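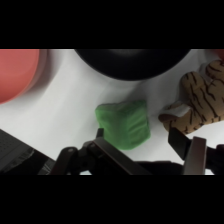
Mateja Softić wrote under my last post that soft cubes are the one toy she will never wash again, because the last one she washed took four days to dry and smelled like a pond after. I promised her an answer, so this will be a small thread about cleaning and sorting soft toys. 1/12

**2/12** First, the green cube. It is bright green, a bit fuzzy, and I am fond of it more than an adult person should be. My son got it when he was a baby. Now he is in school and says I can give it away, but I must ask him first each time.

**3/12** We are moving in August to a smaller apartment in Colldale, so I started to sort the toys already now. My rule is one box for the soft ones. When the box is full, something must go out before something goes in.

**4/12** I work on a white cloth on the table. On white I see every crumb and every hair. I used to do it on the carpet and I was only moving the dust from one place to another place.

**5/12** Step one for me is dry cleaning, I mean without water. I go over each side with a clothes brush, always in one direction. Then a piece of wide tape for the corners. For many toys this is enough and I stop there.

**6/12** If there is a spot, I take a cloth, lukewarm water and one drop of dish soap. I press, I do not rub. Rubbing makes the fuzz into little balls and you can't take this back. (Ask me about the yellow duck. No, please don't ask.)

**7/12** Now to Mateja's problem. A foam block drinks water like a sponge and the middle stays wet long after the outside feels fine. If you really must wash the whole thing, roll it in a towel and press with your knees. Then a second towel. After that, put it on a rack where the air can come from under, and turn it in the morning and in the evening.

**8/12** Please look at the label first! Some blocks have cardboard or a little bell inside. I learned this with a Zinico rattle cube, which came out of the machine in the shape of a potato. My sister still keeps it on her shelf.

**9/12** Somebody asked if the freezer kills the smell. I tried it with one rabbit, in a bag, for two nights. The rabbit was cold and it smelled the same. Baking soda in a closed bag overnight worked better, and you can brush it out easily.

**10/12** The bowls and round containers get their own evening. They go in warm water with soap and then on the dish rack, nothing special. I mention it only because my husband put one in the oven to dry faster. It was at 60 degrees Celsius, so it survived, but we had a conversation.

**11/12** What goes away: everything with loose eyes, everything he doesn't remember the name of, and doubles. What stays: the cube, for now. I asked him on Friday, March 28, 2025, at breakfast, and he said "ask me again when we have the new room."

**12/12** Mateja, if you still have yours, try only the brush and the tape this time and write me how it went. Tomorrow I do the puzzles, and one of them has 112 pieces according to the box. I will count them and I am already afraid.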